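Category: Grippers, Faults & Fixes

I lost two evenings in February to a fault I should have caught in ten minutes, so I'm writing it down while I still remember the order of things.

Some background for anyone new to the blog. I do pick-and-place recording at home with a pair of hand-held grippers, left and right, and the task list I was working through is called Perent. It's a clearing-up task. There are snacks on a table, there is an open box, and the snacks go in the box. Each run is one episode. My logging software is Stultar, which I've complained about before and will complain about again.

The plan was 112 episodes. I got 93 on the disk before I looked at any of the numbers, and that was the first mistake.
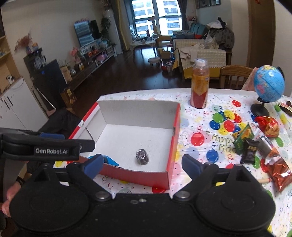

The box with one foil piece in it and plenty still on the table.

What went wrong was the finger opening on one gripper. Stultar records how far apart the fingers are, and a good run should show a clean drop when you close on something and a flat line while you carry it. Mine showed the drop, and then during the carry the value crept. It said the fingers were slowly opening while I was holding a packet tight enough to crease it. On some runs it crept so far that the log had the gripper fully open before the packet was over the box.

If you trained on that, you would be teaching an arm to let go early. I don't want to find out what that looks like with something heavier than candy.

I blamed the software first. I reinstalled Stultar, lost my settings, and got the same creep. Then I blamed the tablecloth, on the theory that the busy pattern was upsetting the tracking. I taped down plain paper at one end and ran a few tests there. Same creep. The finger reading doesn't come from the camera at all on my setup, so that was a waste of an hour and most of a roll of tape.
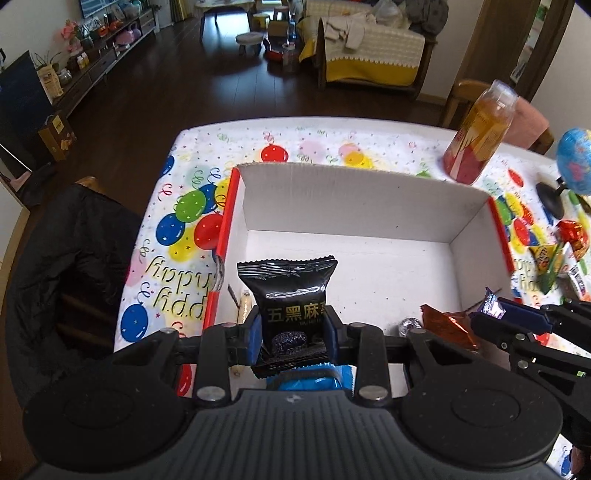
Photo: own work, Perent session

A packet like the black one (五黑麻薯, a mochi) is a decent test piece because it stands upright between the pads and you can see if it slips. I closed on one and held it for a full minute while I watched the live value. The packet stayed put. The number wandered off anyway.

After that I opened the housing, and the answer was sitting there. The little magnet that the sensor reads is glued to the end of its shaft, and the glue had let go. It could turn on its own by a small amount. Every squeeze nudged it a bit further. The replacement shaft set I fitted last fall came from Ardeleanu, and I remember thinking the glue spot looked thin. I should have redone it then.

The fix was to clean off the old glue, put on fresh two-part epoxy, leave it overnight and recalibrate. The creep is gone. I checked the other gripper too and that magnet is solid – I put a dab on it anyway.

The 93 episodes are a different matter. The video is fine, but I can't correct the finger values after the fact, as the slip wasn't the same from one run to the next. I moved the whole lot to a folder called Cleturach, which is where my bad data goes, and started again from zero.

I've changed two things in how I work:

Before each session I close on a rigid block and hold it for a minute. If the value moves, I stop.

I plot the finger trace after the first few episodes, before recording any more.

Neither takes long. The restart is going fine so far, apart from a battery door that won't stay shut on the left unit. I have an elastic band on it for now and a new door on order.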